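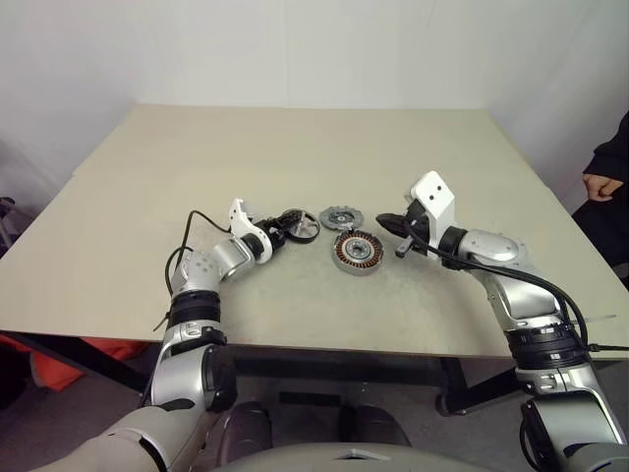 By Alcides Rengifo
Reader questions on small motors, gathered for the Umholm Repair Bench pages

What am I looking at when I open up a small motor?
Quite often, a part wound with copper wire and a part that turns. The wound one is the stator, and it's the easiest to recognize, with a ring of copper-colored windings around a gray metal core and a hole through the middle. If you have one like the stator in the photo, you'll see a smaller silver bearing ring inside that hole too. The rest varies a good deal from one machine to the next, so please don't worry if your pile doesn't match your neighbor's!

I have a black wheel with spokes. Is it a pulley or a rotor?
We get this one a lot, and I'm afraid a look from above won't always settle it. Turn it over and feel inside the rim. Magnets there mean it's a rotor (they'll grab a screwdriver quite eagerly, so mind your fingers). A plain groove around the outside, meant for a belt, points to a pulley.

And the flat disc with teeth?
Keep it somewhere safe and flat. Thin toothed plates bend more easily than you'd think, and a bent one will tick or rub once it's back in. Never stack the stator on top of it, even for a minute.

How should I lay everything out?
In a loose row on a pale, plain tabletop, with a bit of space between the parts. My friend Nilton Bedoya uses an old dinner tray and swears by it, but I like a big table where I can push things about. Scuffs and smudges on the surface don't matter. Crumbs and metal filings do, so wipe it down first.

Can I wash the windings?
Please don't! A soft, dry brush is plenty for most dust. The wire has a very thin coating, and a stiff brush or a scraper can go right through it. If you see blackened patches or smell something burnt, set the stator aside and ask before refitting it.

How many little screws can I lose before it's a problem?
Ha. Put them in a jar lid as they come out. The Chambi fan I took apart in December had 16 of them, in two lengths that looked the same to me until I tried to put them back.

Can I send you my parts to identify?
Yes, gladly. Put your name inside the parcel and wrap each part separately. Allow 5 working days for a reply, or 6 if it's going by way of the Havthorpe counter.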